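Saving packaging: where do you stop?

patness_60
Sorting the packaging pile on the old patterned sheet again. My husband says a red tin like this is worth keeping for tea. I say we own enough tins. 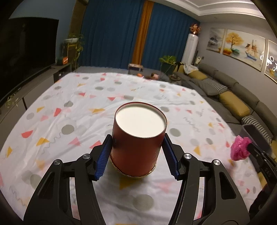
It has scuffs low down, so forget gifting it. Talk me out of the trash can.

Gasside
Keep it. Buttons, screws, tea.

Geum-ok Koo
Everybody says buttons. Who has that many buttons? I kept tins from one December to the next and used 2.

patness_60
My point exactly. And then there's the foam net and the plastic bags. 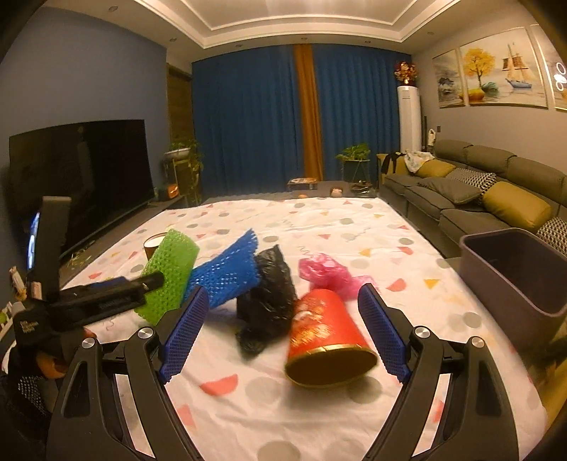

I can see reusing the gray bin. The foam sleeves, I doubt it.

Gasside
Foam goes between plates. Works fine.

Geum-ok Koo
If you move every year, maybe.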